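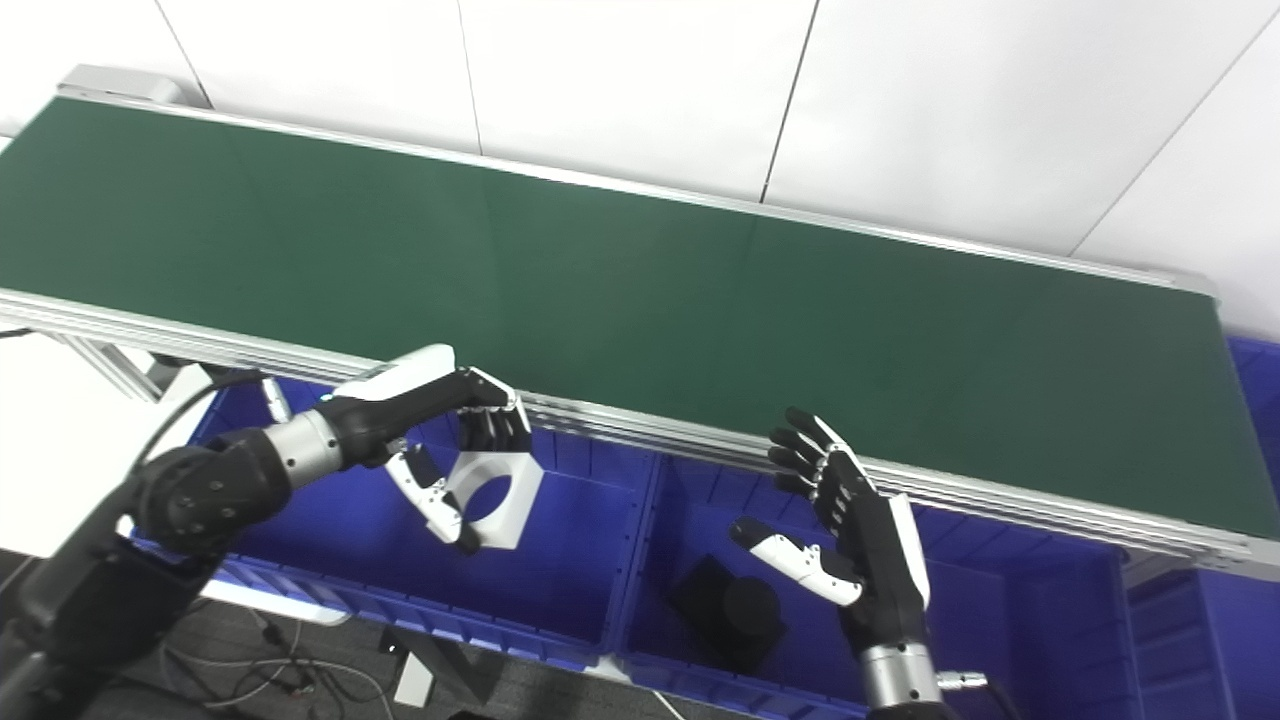

Setari notebook – September, bin-to-belt, white block

Left hand works the left bin, right hand the middle one. Policy is the Atanasov variant: 2,000 demos, wrist pose and finger targets predicted together. Question for this round is whether the thumb finds the block without the force term.

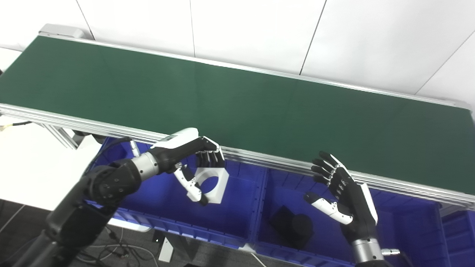

Thumb low on the side face is the grasp we want. Fingers over the top only – as in the Dustden runs – lets the block rotate about the knuckles. Logged 17 trials.
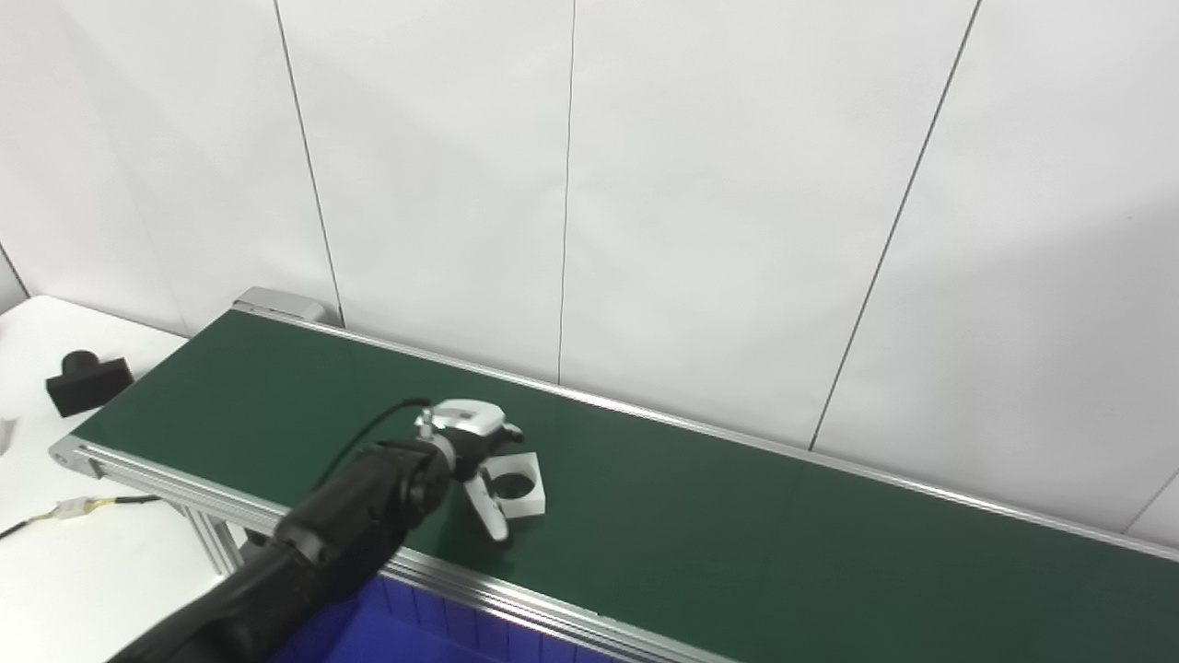 Placement

Scored on final yaw against the near rail. Block flat on the belt counts, upright counts, leaning on a rail does not. Belt drive off throughout.

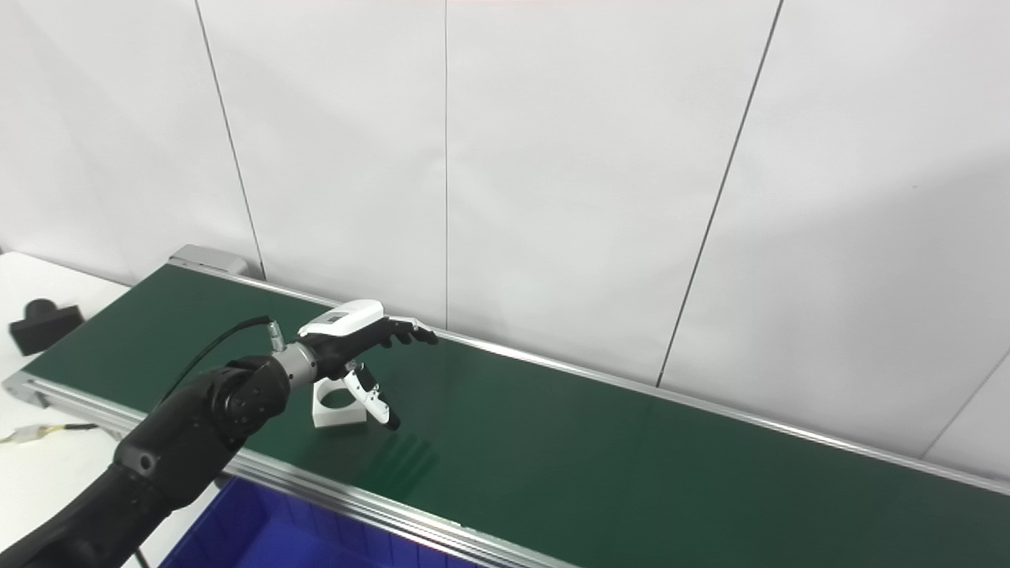

OPEN ITEMS

Thumb offset still hand-tuned. Rerun with the Clutumby calibration, same 17 seeds. Black part next.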